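Threads > Robotics > Perception and tooling

Search this thread Go

Long thread incoming about why our replay tool has been lying to me since October. It's a story about clocks, wood grain and one very dumb default. Coffee recommended.

Background for anyone new: I write the software that turns hand-held gripper demos into something a policy can train on. Tracking, gripper width, time alignment, all the boring stuff between pressing record and pressing train. The pipeline is called Paracha and I love it most days.

The symptom: trained policies would reach for things a little early. Fingers closing on air, just short of the target. Everybody's first guess was calibration, so I recalibrated. Twice. Same thing, and now I'd lost an afternoon.

So I went back to the raw wrist video and looked at what the tracker has to work with. Pale table, pale stripes, pale glare on top of pale stripes. If you're a corner detector this is a terrible day at the office. 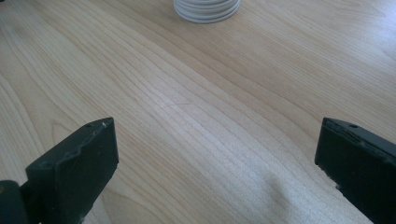
Asif Ghauri replied that wood grain is worse than a blank wall for feature tracking, since the stripes match themselves if you slide along them, and asked if I'd checked drift along the grain against drift across it.

I had not! So I did. Split the position error into two directions and yep, along the grain it's way sloppier. Thank you Asif, that's going in as a permanent plot.

But (and this bugged me for a whole evening) sloppy isn't the same as early. Drift should wander both ways. My error always had the same sign. That smells like time, and I'd been busy blaming space.

Okay so, gripper width. We don't have an encoder on the fingers, we estimate the opening from the video. Ferkus does this for us: it segments the two dark fingers, finds the inner faces, fits a line to each and gives you a width per frame.

Dark fingers on a light table is the easy case and it still has opinions. Worn tape with a wrinkle along the top edge moves the fitted line a bit. Shadows under the pads do too. I now mask the glare and fit only the top edge of each block, ignoring whatever the tape is up to.

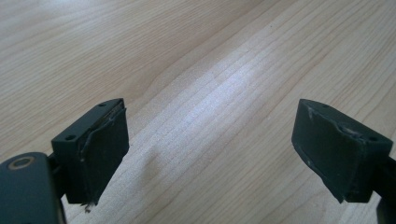 Page 2 of 4

Picking up from the last post. With the new fit the width curve got so clean that I could see the real problem, sitting right there in the plot. The fingers close, and the pose says the hand is still on its way. Every single episode.

I wanted to see it from outside the gripper, so I pulled the overhead view for the episodes with the paper cups and lined it up with both wrist streams. Two hands, two grippers, one camera looking down on all of it. If anything in the timing is off, three views won't agree.
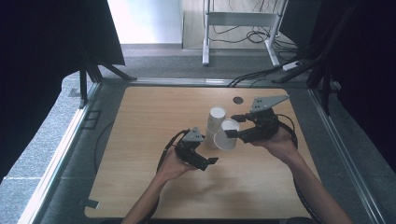
And they didn't. The left wrist matched the overhead view nicely. The right wrist was 75 ms behind, and it stayed 75 ms behind from the start of the recording to the end. Drifting clocks don't do that. A constant does that!

Enter Flikent, our sync daemon. It stamps frames when they arrive on the host, then subtracts a latency value for each camera. Guess which camera had no entry in the config, and guess what the fallback is when there's no entry. Zero. No warning, no log line, just a cheerful zero.

I'd love to be mad at whoever wrote that fallback but the commit has my name on it — from 4 in the morning, by the look of it.

Fix went in two parts. First, a missing latency value is now a hard error and Flikent refuses to start. Second, Paracha cross-checks every session: it takes image motion from each wrist camera, motion from the pose track, slides one over the other and looks for the best match. If the peak isn't near zero it flags the session.

The cross-check needs motion to chew on, of course. A slow approach over a big stretch of bare table gives it almost nothing, and the correlation peak goes flat as a pancake. The white stack up near the top of the wrist view helps a ton, all those ridges are lovely little horizontal edges for the tracker.

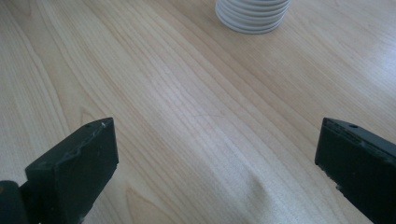
I also weight the matches by edge direction now, so grain counts for less and stuff with edges going more than one way counts for more. Tiny change, ten lines or so if you skip the comments I wrote to myself.

Then I reprocessed 10 old sessions overnight without touching the raw files. The early-reach bias is gone in replay. I haven't retrained on all of it yet, so no victory lap on the policy side, ask me again when the queue at Skonanska clears.

Things I'm still chewing on: whether to estimate latency per session and apply it automatically, or only flag it and make a person decide. I lean toward flagging. Auto-fixing hid this kind of bug from me once already — a zero is an auto-fix too, if you squint.

Also on the list, a replay view that shows the width curve and the pose speed on the same axis. Two lines on one plot would have saved me weeks. I'll post the script once I've taken the hardcoded paths out.

Comments

Līga Sakalauskas: Same bug here, different daemon. Ours fell back to the latency of the previous camera in the list, so swapping the USB order changed the error. Took forever to find.

Asif Ghauri: Glad the grain plot was useful. Vote for flag, don't fix. And please log the correlation peak height along with the offset, a flat peak with a good-looking offset is the scary one.

gridsearch_gran: does the cross-check still work if the operator holds one gripper still the whole episode? half of my demos are like that

Līga Sakalauskas: @gridsearch_gran I'd have people wave both grippers around for a couple of seconds before each take. Ugly but it works for us.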